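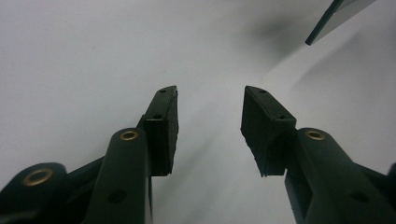 Section 5: Fitting the pads and checking the jaws

By now you should have the linkage together and the trigger moving freely. If it still feels crunchy, go back to the last section and sort that out first. I tried to push on with a crunchy one in December and ended up taking the whole finger apart again on the shed floor.

The Jideck is a hand-held gripper, so there are no motors in this section and nothing to plug in. You'll want a small screwdriver, the bag of 11 mm screws, a rag and a clear patch of bench. I like a pale bench top for this job (you can see straight away if the tips are out of line, and dropped screws show up nicely).

Fitting the pads

1. Wipe the inner side of each arm with a dry rag. Print dust under a pad will make it sit crooked.

2. Hold the first pad against its arm with the screw holes facing you. The pad should stick up past the rounded top of the arm. If it doesn't, you've got it upside down.

3. Start both screws by hand and leave them a turn loose.

4. Do the same on the other side.

5. Squeeze the jaws shut, hold them there, and nip up all the screws while the pads are touching. They pull each other straight this way.

Note: The edges of the rubber can look a bit ragged, especially at the lower corners. Mine came off the knife like that and I haven't bothered trimming them. It's the flat faces that matter.

Caution: Don't lean on the screwdriver. The arms are plastic and the threads will strip well before you think they should. If you do strip one, a dab of glue and a sliver of matchstick will get you going again.

Checking them open

6. Let the trigger out, lay the gripper on the bench and look along it from behind. Both tips should lean in by the same amount and finish level.

7. Compare the brass eyelets near the tops of the two arms. If one sits noticeably higher, a link is in back to front.

8. Let the trigger all the way out and measure between the pads. Fully open, mine gives 88 mm. Anything close is fine, but write your number down, because you'll need it for the calibration sheet.
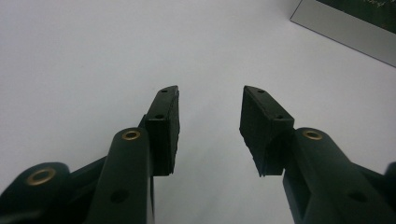
Step 6. Jaws part open, with the pads facing each other across the gap.

Checking them closed

9. Close the jaws and look at the seam. You want a thin, straight line down the middle. A seam that opens into a V at the top means the pads want loosening and another go at step 5.

10. Now try it with something in the jaws. Flat, stiff things are best to begin with, and a panel is good practice if you've built the pair, one gripper in each hand. Take one end with the first gripper, tilt the panel up off the table, then bring the second one in by the free corner.

11. Open and close each gripper over 200 times. Boring, I know! Put the radio on. Then check every screw again.

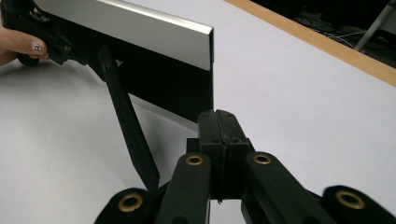

Step 10. One gripper clamping the left end of the panel, the other with its jaws closed near the lower right corner.

Caution: Keep your fingers on the body of the gripper and well away from the links. They'll give you a proper pinch.

Note: Usa Pongsiri built hers with the softer Lendeck rubber and likes it better for slippery things. It fits the same screw holes. I find it squashes too much on anything heavy, so I've stayed with the firm stuff.

When both grippers pass, loosen nothing, put the spare screws back in the bag and carry on to Section 6, Mounting the camera.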